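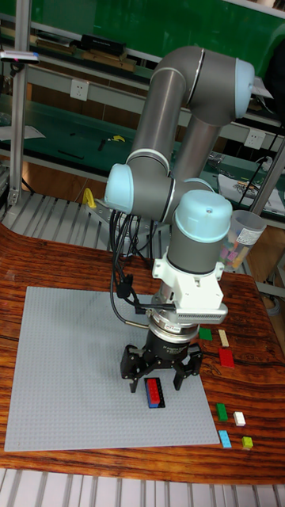
*Baseplate, started stack and loose bricks on the table; storage cylinder behind.*

## Building a small stack on a large baseplate

These notes cover the first stage of a brick model: setting out the parts, laying the bottom layer and adding the second. They assume ordinary studded bricks and a flat square baseplate. A light grey plate is easiest to work on, as most brick colours stand out against it.

### Setting out

1. Put the baseplate flat on the table, well back from a curved or rounded edge. If it rocks, check underneath for a stray brick.
2. Take out only the bricks needed for the next two layers. Leave the rest in the container.
3. Lay the loose bricks to one side of the plate, directly on the table, studs up. Leave a finger's width between them.
4. Keep pale bricks apart from each other. Beige and white are easily confused under a warm lamp – so are green and yellow-green.

A clear cylinder is a good store for mixed bricks because the colours can be checked through the side. Put a label on the front with the set name or the date of the last sort. Mine holds far fewer than the 1000 pieces I once tried to keep in a single tub, and it is quicker to search.

### First layer

Use one colour for the base. Blue is used here. Line up the first brick with a row of studs and press down at both ends, then in the middle. Add the next brick hard against it. Run a fingernail along the join; if it catches, lift the brick and seat it again.

Leave at least 3 clear rows of studs between the stack and the edge of the plate if walls or steps are to be added later.

### Second layer

Change colour for this layer. Red and black over blue give a clear line between the two, so a misplaced brick shows at once.

- Cover the joins in the layer below wherever the brick lengths allow.
- Hold the lower layer steady with one hand while pressing with the other.
- Press straight down. Pressing at an angle lifts the far end.

### Taking it apart

Remove the top layer first, one brick at a time. For a tight brick, use a flat plastic separator – never a knife. Thin bricks that have stuck together can be cooled in the fridge for up to 8 minutes and tried again.

Aino Kemppainen, Lokness
Last revised 11 May 2026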